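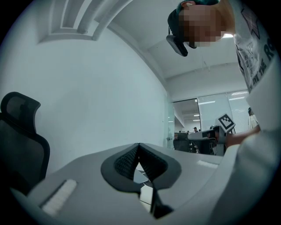
The replacement pad kit for the Temoma hand-held gripper covers a fault in the first production run, in which the soft finger pad could creep out of its seat during long sessions. Temoma grippers are used in pairs to record manipulation demonstrations, and a pad that has moved by a few millimeters will spoil a recording without stopping it. The fault is hard to spot from the operator's side, so inspection is done from the body looking outward. The black pad should sit centered on the gray body with its deep crease on the midline, and the textured mesh lining should lie against the inner walls on both sides. A narrow gap at the base of the pad is normal. A gap that runs up one side is the fault.

What went wrong

The first reports came from Foley in March. Rory Gillies found that recordings made late in a session showed the jaw closing on an object while the measured opening stayed too wide. Recalibration brought the reading back, but the error returned within 79 closures. Joana Macedo stripped the unit and found the pad seat had taken a permanent set. The retaining lip on the early seat was too shallow, and repeated side loads walked the pad forward.

The same movement can let the pad edge fold under at full closure. One operator's fingertip was pinched while clearing a folded pad with the trigger still held. The injury was minor, but the instruction sheet now requires the trigger to be released and the cable unplugged before the pad is touched. 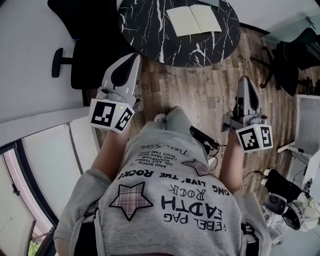

Both grippers of a pair should be serviced together. A new pad is stiffer than a used one, and a mixed pair gives different closing forces on the left and right hands. Marker cubes stay on during the work - removing them means a full recalibration, which the kit does not otherwise call for.

Kit contents

Soft finger pads, revised seat: 2 pairs
Seat inserts with deep lip: 4
Retaining screws: 8
Thickness gauge: 1
Instruction sheet, revision 3

Fitting

Release the trigger and unplug the cable. Back out the retaining screws and lift the old pad straight off. Wipe the seat with a dry cloth. Press in the new insert until the lip is flush, then fit the pad and tighten the screws evenly. Do not use adhesive. Allow 30 minutes per pair.

Close the jaw slowly 3 times with nothing in it and check that the crease stays on the midline. Reconnect and run the zero-opening check before recording.

Service life

Revised pads tested by Benedikt Meinecke held position for over 300 hours of use. Inspect at the start of each session and replace any pad with a lifted lining.

Compatibility

Fits Temoma hand-held grippers with the early seat. Does not fit the Osmont adapter jaw. Units already fitted with a deep-lip seat need pads only, sold separately.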